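Ea Stougaard tests grippers for Roltasano, a small company that builds drink-serving stations for hotel bars. For most of the spring she had two on the bench, the Fluvovari and the Warard, and ran each one through the same set of jobs.
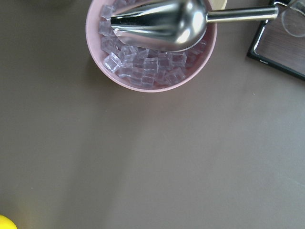
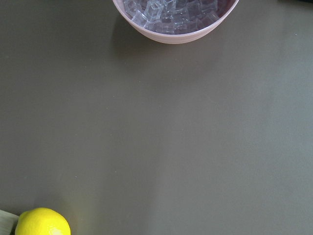
The Fluvovari did better with round handles, Stougaard says, but the choice took longer than she expected. "Both of them can close on a metal rod. What I wanted to know was what the wrist camera gives you on the way in." Clear cubes heaped in a pink bowl were the hardest thing she asked it to look at. "The edges go bright white and the software thinks every highlight is an object. A lemon is easy."

She logged 1,189 attempts, 192 of them on the Warard before a finger pad split. Her colleague Bent Bjarnason wrote the controller and would have stopped sooner. "I had my answer after seven days," he says. "Ea wanted the slow speeds too."

They still disagree about the pads — he likes the soft ones, she finds they wear too fast. The next round, with a longer camera mount, starts in December.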